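Cell Setup and Care, Handout 6
The Bench Assembly Cell: Mounting, Referencing, Routine Checks

Instructor: Sheldon Wong
Lab contact: Abdelilah El Sherbiny, Tranville building, ground floor
Revised 8 Nov 2025

Read before the second lab session. Handout 5 (payload and tool data) is assumed. Section numbers match the lab sheet.

6.1 Scope

The bench assembly cell consists of one arm on a pedestal, one gripper, one task board and one work mat. A simulated copy of the cell is kept in Piltik and is used to test programs before they are loaded on the physical controller. The setup values below apply to both. If a value is changed on one side, change it on the other and sign the log.

6.2 Pedestal and base joint

The pedestal is the mechanical reference for the whole cell. Any movement at this point is multiplied by the reach of the arm, so it is checked first.

Clean the pedestal top before mounting. Chips left in the grooves will tilt the base by a small amount that cannot be seen but will show up at the gripper. Set the base down, start all screws by hand, then tighten in a cross pattern in two passes. Do not use the arm as a lever to turn the base into line.

After tightening, jog the first joint slowly through its range in both directions. Listen for a change in tone. A change at the same angle each time usually means a cable is being pulled. A change at random angles points to the joint itself, and the arm should be taken out of service.

6.3 Frames

Three frames are used.

Base frame: origin at the center of the base joint, Z up.
Board frame: origin at the board corner marked A on the lab sheet, X along the long edge.
Tool frame: origin midway between the fingertips with the gripper closed.

The board frame is found by touching off at three points. Take the points in the order given on the lab sheet. Swapping the second and third flips the Z axis, and the arm will then try to approach the board from underneath. Wornix controllers do not warn about this. Check the sign of Z on the pendant before running anything.

The mat and board do not have to be square to the room. They only have to stay where they were when the points were taken. If the board has been lifted for any reason, touch off again.

6.4 Corner brackets

The brackets hold the board against sliding. They do not hold it down. Push the board against two neighboring brackets first, then close up the other two. A board that rocks has something under it – remove it, do not shim the opposite corner.

6.5 Gripper

Inspect the finger faces for wear and dirt. Wipe with a dry cloth. Oil on the fingers is the most common cause of dropped parts in this lab.

Open and close the gripper 20 times at low speed with no part. The closed reading should repeat to within the tolerance on the lab sheet. If the reading drifts in one direction, check the finger screws before recalibrating.

6.6 Dry run in the simulated cell

Load the Younis scene file, version 1264 or later. Earlier versions carry the old tool offset. Set the parts out on the mat and run the approach moves at reduced speed. Pause with the gripper above the mat and check the clearance of the upper links over the board as well as the clearance at the fingers. Students tend to watch the fingers only.

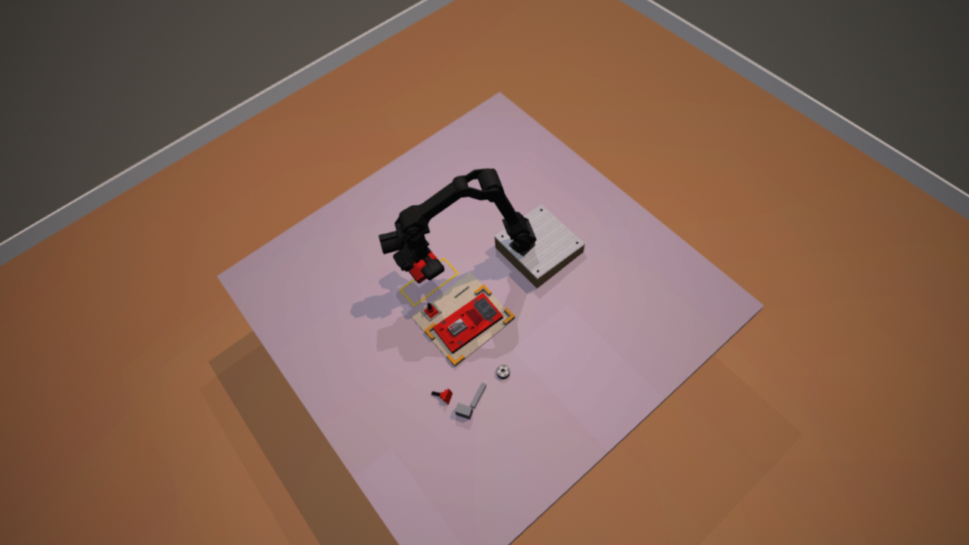 Fig. 6.2. Simulated cell with the gripper above the mat, beside the task board.

Points to check while the program is paused:

The marked target zone is clear of parts.
The board is seated inside its corner brackets.
Loose parts on the mat are outside the path of the wrist.
The tool offset in the scene matches the value in the log.

A shadow is not a measure of height. Read the height from the pose display.

6.7 Service intervals

Base screws: check torque at the start of each term and after any collision.
Gripper fingers: inspect at each session, replace at 2000 hours or when scored.
Joint cables: inspect in December, when the lab is closed to classes.
Board frame: touch off at each session.

The hour counter stood at 1684 when this handout was revised. Enter the current reading on your lab sheet.

6.8 Before the lab

1. Write down what happens to the tool position if the base is turned slightly and the board frame is not taken again.
2. Sketch the three frames for your own bench, with axis directions.
3. Bring the completed dry run log. Physical cell time is not given without it.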